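Okay friends, a longer thread tonight, because I promised a few of you I'd explain what happened with our folding data in April and I keep putting it off. Get a cup of something.

Quick background for the new folks: we collect hand-held gripper demos in ordinary bedrooms, real beds, real clothes, and the sessions get trained into the folding arm we run at Dotov. Dark ribbed knits on floral bedding are my favorite test (and my least favorite to debug!).

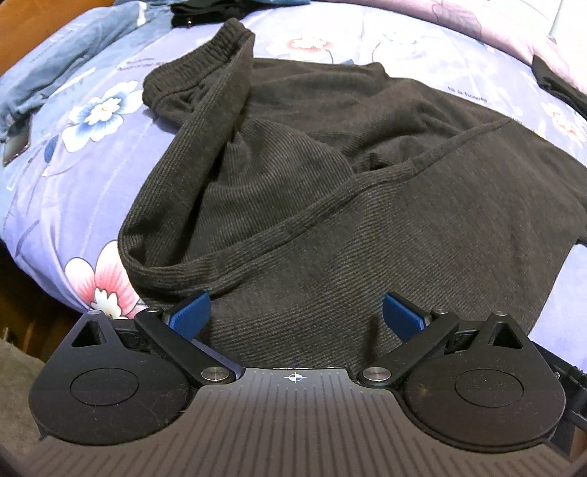
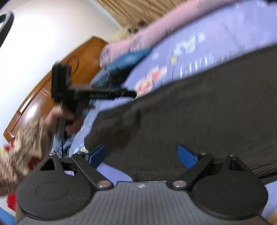 Dark knit fabric on a printed bedspread, blue fingertips open.
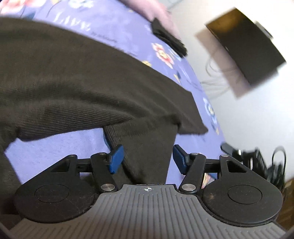
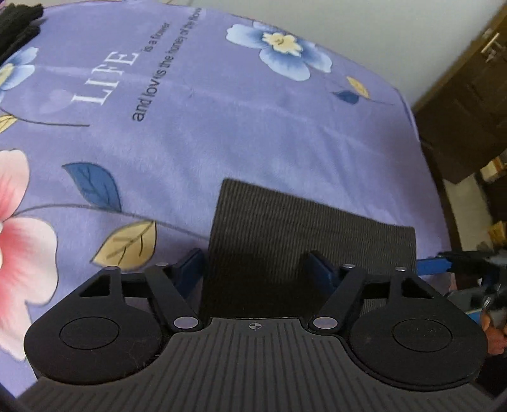 So, the fault. We trained on a batch of 600 demos and the arm started closing its fingers a little early, every single time. It would pinch air just short of the hem, lift very proudly, and carry nothing at all over to the pile.

My first guess was the fabric. Dark ribbing gives the model so little to hold on to, and I spent two whole evenings on lighting - lovely theory, completely wrong. A plain white towel did exactly the same thing.

The real trouble was timing. After a firmware update the finger-width readings were being stamped 57 milliseconds off from the video. You'd never spot that watching a playback, but the arm learned it faithfully, bless it.

Then came the part I feel worse about. While we were chasing the early grasp, somebody (me, it was me) raised the grip force to compensate. At 7 in the evening the arm caught a fold of bedding along with the sleeve and just kept pulling. I hit the stop button and no one was hurt, but my hand had been near that bed a minute before.

What we changed: a clap-style sync check at the start and end of every session, a hard cap on pull force that can't be edited from the training laptop, and hands off the bed whenever the arm has power. I've also written it all up for the Surudberg group, who use the same grippers.

We threw out 11 sessions where the drift wandered and couldn't be corrected. The rest got re-stamped and the retrain is running now. If you've seen drift like this after an update, please tell me how you caught it, I'd love to compare notes!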